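Working Rules for Simulated Arm Trials: Project Report
Hultwood project group, robotics lab course 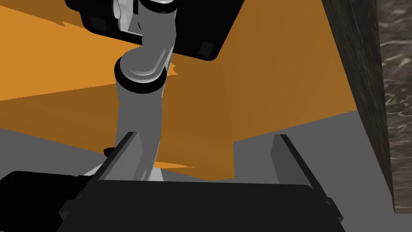
Our project was to write a set of working rules for running robot arm trials in simulation, and then to find out if student teams could follow them. We started in August with no rules at all beyond the safety sheet for the real arms. The safety sheet covers stop buttons and floor markings. It says nothing about how to name a run, when a run counts as failed, or who is allowed to change a gripper setting halfway through a set.

Background

The course used a simulator setup called Brenel. Two teams before us left their results in the shared folder, and we could not repeat either set. One team had changed the finger friction between runs and kept no record of the old value. The other had deleted its failed runs before working out a success rate. Neither team broke a rule, as there was none to break.

We read the public parts of two robot safety standards early on. They are written for physical machines near people and they helped us with wording, mostly the difference between "shall" and "should." In our rules, "shall" means the run is thrown out if the step is skipped. "Should" means the team writes one line in the log to explain.

The rules

The first draft had 41 rules. We tried it on ourselves for a week and it was too long. People stopped reading after the first page and two of the rules contradicted each other on when to reset the joints. The version we tested has 30, grouped under setup, running, logging and review.

The setup rules took the most work. The arm shall begin every run from the stored home pose, with the fingers open and nothing held. The gripper camera view shall be saved before the first motion command. Surface materials and lighting shall be loaded from the scene file and not edited by hand. A team that wants a different scene makes a new file with a new number.

For running, joint speed limits in the simulator shall match the limits for the real arm. This was argued over. Some of the group wanted higher speeds because nothing can get hurt in a simulation, and the runs would finish sooner. We kept the limit. A motion plan that only works at double speed is no use to the next team, who may want to move it to hardware.

Contact between the arm and any fixed surface ends the run. The run is logged as failed even when the arm could have carried on. Contact between the fingers themselves is allowed.

Logging is one row per run, written before the next run begins. Failed runs stay in the file. The review rules say that a person from a different team reads the log and replays 6 runs of their own choice.

Testing

Three teams used the rules on the Bastos task set, which is made up of reaching and pick-up tasks. Together they logged 258 runs. We read every row and checked it against the saved start view and the joint record.

The most common problem was the home pose. Teams moved the arm back by hand to a position that looked right and was off by a few degrees at the wrist. The start view did not always show this, but the joint record did. We changed the rule so the reset is done by command only.

The second problem was late logging. One team filled in its rows at the end of each session and mixed up the order of several runs. The log now has a time column that fills itself in, and that fixed it.

The speed limit caused fewer complaints than we expected. The contact rule caused more. One team felt that a light brush against a wall panel should be a warning. We left it as a failure, since the simulator does not give contact forces we trust - we would want better force data before adding a middle category.

Limits

All of this was done in simulation. The rules were tested by students who knew us and could ask us what a line meant, so the wording has not had a hard test. We also had one arm model and one type of two-finger gripper. A suction tool would need its own setup section.

Further work

The Ritby group will take over the rules next term and try them on a real arm. The contact rule and the home pose rule need to be looked at first. The log template, the scene files and both drafts are in the shared folder, along with our notes on the rules we dropped.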